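Genossenschaft Virport – Werkstatt- und Atelierhaus
Protokoll der ordentlichen Mitgliederversammlung, April

Ort: Gemeinschaftsraum, Erdgeschoss
Beginn: 18.30 Uhr
Vorsitz: Gudrun Dalen
Protokoll: Alois Bachmann
Entschuldigt: Ultan Mac Mathúna

TOP 1 Begrüßung und Beschlussfähigkeit

Die Vorsitzende eröffnet die Versammlung und stellt die ordnungsgemäße Einladung fest. Von 181 stimmberechtigten Mitgliedern sind 40 anwesend oder vertreten. Die Versammlung ist damit nach § 9 der Satzung beschlussfähig. Die Tagesordnung wird ohne Änderungen angenommen.

TOP 2 Genehmigung des letzten Protokolls

Herr Wickramasinghe bittet um Berichtigung zu TOP 5: Die Nutzungszeit der Holzwerkstatt endet um 21 Uhr, nicht um 22 Uhr. Mit dieser Änderung wird das Protokoll bei einer Enthaltung genehmigt.

TOP 3 Sanierung des Hofes

Herr Ó Gríofa berichtet über den Stand der Hofsanierung. Die Firma Grunden hat das überarbeitete Angebot für Entwässerung und Pflasterung vorgelegt. Die zu pflasternde Fläche beträgt nunmehr 380 Quadratmeter, nachdem der Streifen entlang der Nordmauer herausgenommen wurde. Offen ist weiterhin die Lage des alten Regenwasserkanals – die vorhandenen Pläne widersprechen sich in diesem Punkt. Eine Kamerabefahrung soll vor der Auftragsvergabe erfolgen. Die Kosten hierfür in Höhe von 806 Euro werden aus der Instandhaltungsrücklage entnommen.

Beschluss: Der Vorstand wird ermächtigt, die Befahrung zu beauftragen. Einstimmig angenommen.

Frau Dalen weist darauf hin, dass die Hofeinfahrt während der Bauzeit nur für Anlieferungen bis 9 Uhr offen steht. Die Mieter im Hinterhaus werden schriftlich informiert.

TOP 4 Schließanlage

Das Angebot der Firma Ó Ceallaigh liegt vor, ein Vergleichsangebot steht noch aus. Der Punkt wird auf die nächste Sitzung vertagt. Bis dahin sind Schlüsselverluste weiterhin unverzüglich im Büro zu melden.

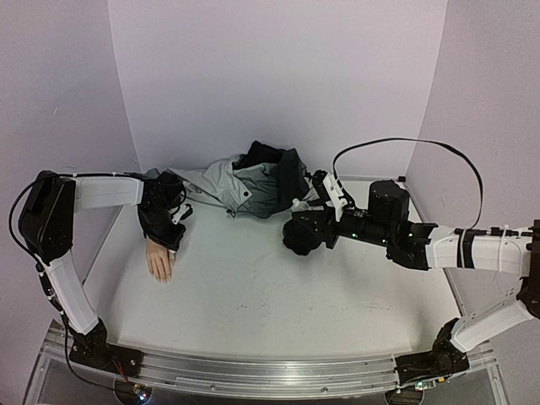 TOP 5 Hausordnung, Abschnitt Arbeitsplätze und Garderobe

Herr Bachmann stellt den Entwurf der Neufassung vor, den die Arbeitsgruppe Nudovico erarbeitet hat. Gegenüber der bisherigen Fassung werden Ablage und Aufbewahrung in einem eigenen Absatz geregelt. In der Aussprache wird gefragt, ob auch Kleidungsstücke darunterfallen, etwa eine zerknüllte graue Jacke mit schwarzen Partien auf einer hellen Tischplatte. Der Vorstand bejaht dies für alle gemeinschaftlich genutzten Tische nach Ende der gebuchten Zeit; für fest vermietete Arbeitsplätze gilt die Regelung nicht. Herr Wickramasinghe beantragt, die Aufbewahrungsfrist für Fundsachen von zwei auf vier Wochen zu verlängern.

Beschluss: Der Entwurf wird mit der beantragten Fristverlängerung angenommen, bei drei Gegenstimmen und zwei Enthaltungen.

TOP 6 Verschiedenes

Herr Mac Mathúna hat schriftlich angeregt, die Fahrradständer an die Südseite zu verlegen. Der Vorstand prüft dies im Zuge der Hofplanung.

Ende der Versammlung: 20.15 Uhr

Für die Richtigkeit:
Gudrun Dalen, Vorsitz
Alois Bachmann, Protokoll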